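Shop notebook, Bulurton bench 3
June

Picked up the Womix single again after lunch. Chiamaka had it on the lift with the tank off, so I started with the charging side. Battery reads fine at rest and drops further than I like with the headlight on. Cleaned both terminals and the ground at the frame. The ground bolt had paint under it, which somebody put there when the frame was redone. Scraped it back to metal, put the ring terminal on, tightened, a dab of grease over the top. Drop is smaller now. Leaving it at that until it has been ridden.

Carb next. Float bowl had a brown film in the bottom and one of the drain screw threads is tired. Main jet was clear, pilot jet was not. Soaked the pilot in cleaner while I did the cables and blew it through from both ends. Zsolt's note from the spring says the mixture screw was 3 turns out. I found it at a little under two, so either it has moved or someone has been at it. Put it back to 3 for now.

Clutch cable: outer is frayed at the lever end. New one is on order from Szűcs. Old one oiled and refitted so the bike can be moved around. Do not send it out on the road with this cable.

Tail section. The customer wants the short rear fender and the bar-end mirrors, all in flat black. Dezső test fitted the fender and the rear edge sits too close to the tire with a rider on. We tried it with him sitting on it and me looking from behind. Needs spacers at both mounts. He is turning a pair out of bar stock, 11 mm to start, and we will trim if it looks too high. Turn signals will have to move to the plate bracket. Judite asked whether the plate light still counts as lit from above if we do that. I don't know, she is going to read the rules and tell us.

Rear wheel: spokes all ring about the same except a couple near the valve. Nipped those up a quarter turn. Runout is good enough on the stand. Chain has a tight spot, sprocket teeth are starting to hook. Quoted for chain and both sprockets together. Customer has not answered.

Oil leak at the left cover. Wiped everything down, dusted with talc, ran it for a few minutes. Talc went dark at the shift shaft and stayed white along the gasket, so it is the seal. Number 56 on the parts sheet, none in the drawer. Added to the Szűcs order.

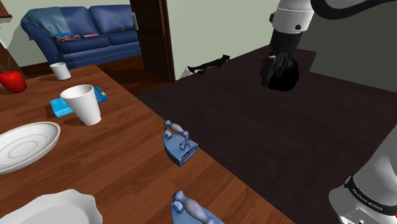 Can the flat black be polished if it picks up marks from the tank strap?

Leave polish off it, the rubbed area goes shiny and stays that way. Wash with mild soap, and if the mark is through the finish the panel has to be resprayed.

Odometer 202 when it came in, on the replacement clock, so it means nothing for service. Margit has the real figure on the old card.

Left to do: clutch cable, shift shaft seal, spacers, signals, then a ride out to Trilledside and back with the 10 and 12 in the tool roll. Check idle hot. Check the ground again.

Tank is on the top shelf, cap taped. Fuel tap is in the blue tray with its two screws, don't tip it out.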